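Breakfast club moves to the Trasness Hall

From October the community breakfast will be held at the Trasness Hall instead of the Durkance Road rooms. Doors open at 8am and food is served until 10.

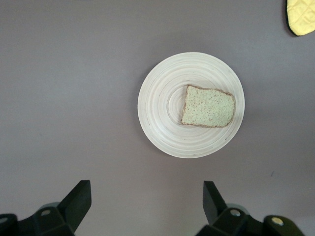
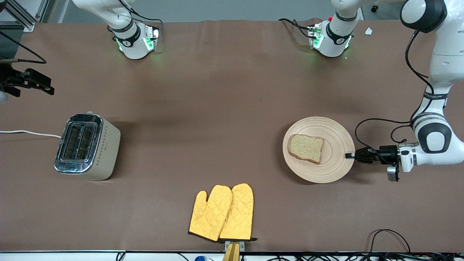

The move gives us more seats and a proper kitchen. Durkance Road could take 100 people at most, and last winter we were turning families away by half past eight. The new hall is licensed for 210.

Prices stay the same. Toast, porridge and tea are free for under-16s, and adults pay what they can. Bread will still come from the Hidanetti bakery, which has also offered us its unsold rolls on the last morning of each month. Please tell the kitchen about allergies when you arrive – there is a separate toaster for gluten-free bread, and we want to keep it that way.

The 137 bus stops outside the hall. Parking is limited, so drivers should use the Swanepoel yard opposite and leave the two bays by the ramp free.

We raised £566 at the summer fair towards new crockery. Spare mugs are still welcome and can be left at the hall office before noon.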